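October. 5:40 am, kitchen floor, back is killing me

Can't sleep so writing. Second week on the wall at the Travinico and I still haven't got the undercoat right on the left side. The plaster there drinks paint. Two coats of sealer and it still drinks. Fuad came by last night after closing, put his palm flat on it and said it feels like bread. He's right, it does feel like bread. Day old.

So where things are. Long wall, the one facing the door – base is on, a warm gray, not the gray I wanted but the one the shop in Hullville had enough of. Grid is chalked. Heron and reeds sketched in up to the light fitting. The river part I've drawn three times and rubbed out three times. The stairwell is nowhere. I said I'd have the stairwell drawn by now. I've been saying that to myself in the shower.

The owners want fish. They didn't want fish in August. In August it was birds and the old mill and "something about the river but not literal". Now there's a cousin who thinks a place that serves trout should have a trout. Fine. I can do a trout. But where does he go? If he goes under the heron then it's a painting about lunch. If he goes on the stairwell he's swimming uphill next to the restrooms. I drew him both ways on the back of a delivery note and left it on the counter with a question mark and got it back with another question mark.

Colors so far, before I forget what I mixed:
river dark – the Montoya blue, bit of raw umber, tiny tiny bit of black
river light – same with white and a spoon of the yellow (the GOOD yellow, not the hardware one)
reeds – haven't got it. too minty. try ocher first then green on top
heron – gray from the base coat, warmed up, leave the legs till last

I write these down every job and every job I lose the page. This one's in the diary so maybe.

Money. 1000 for the whole thing, half up front, and the half up front is gone. Paint ate 197 and that was before the second tub of sealer. Scaffold board is borrowed, thank god. If they want the stairwell AND the trout I have to say something about money and I hate that, I go all red and start offering discounts before anyone has asked. Fuad says write it down and read it off the paper. He does that with his landlord. OK. Write it down. Will write it down.

Coffee. Back in a minute.

6:15. Coffee was a mistake, now I'm wide awake and still on the floor.

Thinking about the Clorkley job, the dentist's waiting room, because I keep telling people it went well and I'm not sure it did. The hills were good. I'd stand by the hills. The sky I did in one go on the last night because I was sick of it and you can see that, if you sit in the chair by the fish tank you're looking straight at the worst of it. Went in for a cleaning in spring and sat there for twenty minutes looking at my own lazy sky. The receptionist said everyone loves it. I said thanks and wanted to lie down.

So not doing that again. The Travinico gets a proper sky, or no sky. Leaning no sky. The wall's dark up there anyway with that beam and people don't look up when they're eating. But if there's no sky then what's the light coming from? Could just be river light, bouncing up. Heron lit from underneath. Could be really nice or could look like he's holding a flashlight.

Did a small one of it on card to check. Holding a flashlight. Did another one with less yellow. Better. Less flashlight, more evening.
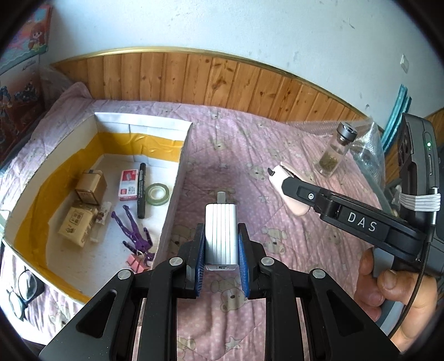
The stairwell has to be drawn at full size on paper first, I've decided, no more chalk straight on the wall. Chalk comes off on coats and then I have a heron with no neck and a customer with a blue shoulder. Lining paper, taped in strips, prick it and pounce it through like you're suposed to. Slow but at least I can do the drawing at home at night with the radio on. And I need a pink for the inside of the trout, the stripe along him – been putting in a pink that's way too strong, bubblegum, when what I want is that really pale one, like the pale pink oval thing that's on the bed with the little black clip on it. That pale. Almost not pink till it's next to something black. White, speck of red, speck of the umber to dirty it. Will try on card before it goes anywhere near a wall.

Other things about pink while I'm at it. It dries darker. Always forget. The dentist's hills had a pink in them that was perfect wet and then looked like ham.

Shopping, going past Hullville anyway:
lining paper, the heavy one
masking tape, low tack
chalk bag or an old sock
sandpaper
white, big tub
2 inch brush, the old one is shedding and I'm picking hairs out of the heron
bread, milk, something green to eat

7 something. Sun's up. Called Fuad too early and he picked up anyway, he was already on the bus. He can give me two hours tonight holding the other end of the paper. He wants paying in dinner. Deal. Asked him trout yes or no and he said trout yes but small, and not looking at anybody. Keep thinking about that. Every animal I paint ends up looking at the door. The heron is looking at the door right now. Maybe the heron looks down and that's how you find the trout. Heron looks down, you follow the beak, and there he is on the first step of the stairwell where the wall turns the corner. So the trout joins the two walls up!

That's it I think. That's the thing I was missing. Drew it very badly on the envelope from the electric company. Neck needs to bend more than I've got it, so the sketch on the long wall has to come off from the shoulders up. Annoying, it was a good neck. But it's only chalk.

Which means tonight is: rub out neck, redraw neck, tape paper round the corner, find where the beak points. Need to be on the far side of the room for that, by the register, with someone moving a bit of tape around on the wall till it's right. OK so that's what Fuad's for.

Measured the stairwell again in my head and then looked at the real number – 111 inches from the bottom step to where the ceiling cuts in. I'd been drawing it taller. That's why the reeds looked so heroic. Everything comes down by a hand or so. Fine. Less to paint.

11:20 pm. Home. Paint in hair.

OK so. Got there at eight, they were still serving a table of four who did not want to leave and kept ordering one more coffee. Sat at the back and mixed the pink while I waited. Pink is right!! First go nearly. Speck of red means speck, I used the end of a toothpick. Put a dab on black card and left it on the radiator and when it dried it was still right, slightly darker, right.

Then neck. Rubbed it out with a damp cloth, the gray base came up a tiny bit with it, so I'll have to touch that in. Redrew. First one looked like a hose. Second one like a coat hook. Stopped, ate some bread from the basket, did it quick without thinking and that was the one. Didn't touch it again. Fuad said don't touch it, I said I'm not touching it, and then I touched it and he took the chalk off me.

Beak points lower than I thought. It comes round the corner at about knee height, which is low for a trout that somebody is going to want to show to their cousin. But it's right. Kids will get it first. Adults going down to the restroom will get it on the way back up. I like that more than a big one in the middle. Now I have to explain it to the owners, and I'm bad at explaining, I just wave at the wall.

Paper went up crooked. Low tack tape is very low tack on that plaster, the bread side. Whole strip came down on Fuad's head while he was on the phone to his mother. Put it back with twice the tape. Drew the first run of reeds on it, standing on the step with my arm over my head, and they're not bad. Looser than at home. Maybe I don't do the drawing at home after all. So much for the radio.

Didn't bring up the money. Had the paper in my pocket too, all written out. She was cashing up and looked tired and I thought, tomorrow. It says: stairwell is extra, here's how much, half of it before I start. Three lines. I can read three lines out loud.

Dinner for Fuad was the end of the lamb stew and he ate it standing up. He asked whether I'm going to sign it. Hadn't thought. At Clorkley I signed behind the door where nobody goes. Maybe bottom step this time, small, in river dark, under the fish.

Tomorrow: prick the reeds. Touch in the gray behind the neck. Third coat of sealer on the bread bit and then leave it ALONE for a day. Wash brushes, did not wash brushes, they're in a jar in the sink. Going to go do that now or they'll be rocks by morning.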